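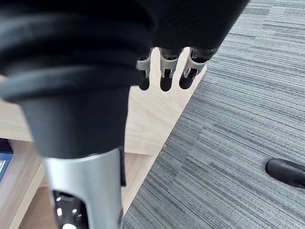

Bellows are folding, flexible bodies that can be squeezed and stretched without tearing. The name is best known from the blacksmith's forge, where a leather bag between two boards sends a blast of air into the fire, but the same idea turns up in church organs, accordions, cameras, barometers and a whole world of protective covers. Bellows folds may be sharp, like those in a paper fan, or soft, like the stacked, rounded ridges of a black cover that curve round in bands before the shape narrows to a smooth cone. A plain tube kinks when it is bent, while a ridged one shares the bend between many small folds, and that simple trick has kept bellows in use for thousands of years.

Name

The word is related to "belly" and comes from an Old English term for a bag or skin. It is nearly always treated as a plural in everyday English, even when there is only one of them, and "a pair of bellows" usually means a single tool with two handles.

Air bellows

The oldest kinds were made to move air. Early metalworkers used whole animal skins, or clay pots with a loose skin stretched over the top, which were worked by hand or foot. A single bag gives a puff and then a pause while it fills. Two used in turn give a much steadier blast, and images from ancient Egypt show workers treading on them in pairs, pulling the skins up again with cords.

The hinged type with wooden boards and leather sides came later and spread across Europe in the Middle Ages. A flap valve in the lower board lets air in and closes as the bag is squeezed. The double-acting version is a lovely piece of thinking: a second chamber sits on top of the first, weighted so that it goes on blowing while the lower one refills. Large pairs were driven by water wheels, and the hotter fires they made possible changed what furnaces could do with iron.

Traditional forge bellows are still made in small numbers. The Domik workshop, founded by the leatherworker Aslak Lindholm, has built 233 pairs, all with hand-nailed sides -- the largest needs 541 nails and two people to lift it. The pattern book is kept at the workshop and is open to visitors in August.

Musical instruments

Almost every pipe organ built before electric blowers relied on someone pumping. The wind first fills a reservoir, which is itself a folding bellows with weights on top, and from there it passes to the pipes at a steady pressure. Get the weights wrong and the whole instrument goes out of tune!

In the accordion and the concertina the bellows are the heart of the player's sound. They are usually made from folded card, with cloth and leather at the joins and metal caps at the corners, and they feed air across thin reeds. Loudness, accent and even a kind of trembling all come from how the folds are pushed and pulled. In the bagpipe family, some types (the Northumbrian smallpipes and the Irish uilleann pipes among them) use a small bellows under the arm in place of the player's breath, which keeps dry air on the reeds and leaves the mouth free for singing.

Cameras and instruments

Folding cameras use a light-tight bellows between the lens and the back. It lets the lens move for focusing, and in many large-format cameras it also lets the lens tilt and shift, which is how careful photographers of buildings keep their upright lines upright. Pinholes at the corners of the folds are the usual fault, and owners hunt for them with a torch in a dark room.

Metal bellows are thinner and stiffer. A sealed capsule with rippled faces swells and shrinks as the pressure around it changes, and a train of levers turns that tiny movement into the sweep of a barometer needle. Longer metal bellows are fitted into pipework to take up the growth and shrinkage caused by heat.

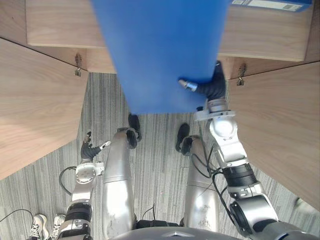
Protective covers

Many modern bellows move no air on purpose. They are there to keep grit out and grease in, and they are often called boots or gaiters. The rubber boot over a car's steering joint is a familiar one, and so is the folded skirt round the base of a gear lever. The concertina walls between the halves of a bendy bus do the same job on a grand scale -- and children have always known that the best place to stand is in the middle of them.

See also

Accordion
Aneroid barometer
Gaiter (vehicle)
Pleat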